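Walkthrough sheet, Rattanakul building, ground floor and workshop. Completed Thursday by Thitima Ratanaporn with Kelly Sedgwick. Copy to Wichai Ruangrit.

Marks: **OK** = no action. **FIX** = action needed, see comment. **N/A** = not in this building.

## 1. Exits and walkways

- [x] Front exit clear and unlocked during working hours – OK
- [x] Rear exit clear – FIX. Door opens but drags on the sill. Sakda Boonchu has planed it once already and it needs doing again.
- [x] Exit signs lit – OK
- [x] Walkways free of boxes and cords – FIX. Torkis deliveries are being left in the back corridor. Two cartons were against the wall at 11 a.m. and still there when we came back after lunch.
- [x] Stair treads and handrail – OK. Edge strip on the bottom step was replaced in January.

## 2. Fire equipment

- [x] Extinguishers hung, sealed, needle in the green – OK for the corridor and kitchen. FIX for the store room, where the tag is missing. Gauge reads fine, but without a tag we can't tell when it was last serviced.
- [x] Nothing stored in front of the alarm panel – OK
- [x] Smoke detectors tested – OK. The one outside the restroom is slow to reset. Watch it.
- [x] Fire door closers – FIX. Kitchen door stops short of the latch. It was being held open with a chair, which we removed.

## 3. Benches and open equipment

- [x] Work surfaces stable and level – OK
- [x] Covers and side panels kept with the unit they came from – OK
- [x] Screws in trays, none on the floor – OK
- [x] Wrist straps available – FIX. One strap has a cracked clip. Yupin Pongsiri is ordering replacements.
- [x] Power strips not chained together – OK. This was a FIX last time.
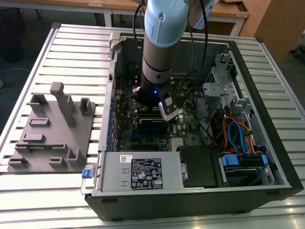
*Item 3: open tower on its side, motherboard facing up.*

Anyone opening a unit should switch it off, unplug it and hold the power button for a few seconds before reaching in. The card that says this has faded and can't be read from a normal standing distance. Kelly will print a new one in larger type.

## 4. Lighting and air

- [x] Light level good enough for close work – OK
- [x] Ceiling fixtures – FIX. One tube in the store room flickers.
- [x] Vents clear of dust – FIX. The return grille by the kitchen is gray with it. Last cleaned before the Biltov people moved out, as far as Wichai can remember.
- [x] Room temperature comfortable – OK, 25 °C at the thermostat.

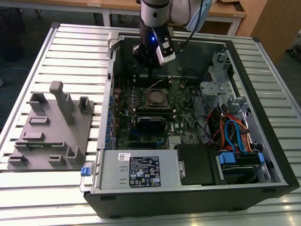

The grille needs a ladder, and the ladder has its own problem (see 5). Please don't stand on a desk chair to get to it. If the ladder isn't back by next week, borrow the one from Ikley downstairs and sign for it.

## 5. Ladders and hand tools

- [x] Stepladder feet and spreaders – FIX. One rubber foot is gone. Taken out of use and labeled.
- [x] Hand tools in good condition – OK, apart from a screwdriver with a split handle. Thrown away.
- [x] Box cutters retracted when put down – FIX. Found one open on the packing shelf.

## 6. First aid

- [x] Kit in its marked place – OK
- [x] Contents in date – FIX. Eyewash and burn gel both expired.
- [x] Names of first aiders posted – FIX. The list still shows people who have left. Should read Sakda Boonchu and Yupin Pongsiri.

## Follow-up

Rear door, kitchen door closer and eyewash come first. The rest within 30 days. Torkis has been asked to use the side entrance and ring for someone to sign, and Thitima will check the corridor again after their next delivery.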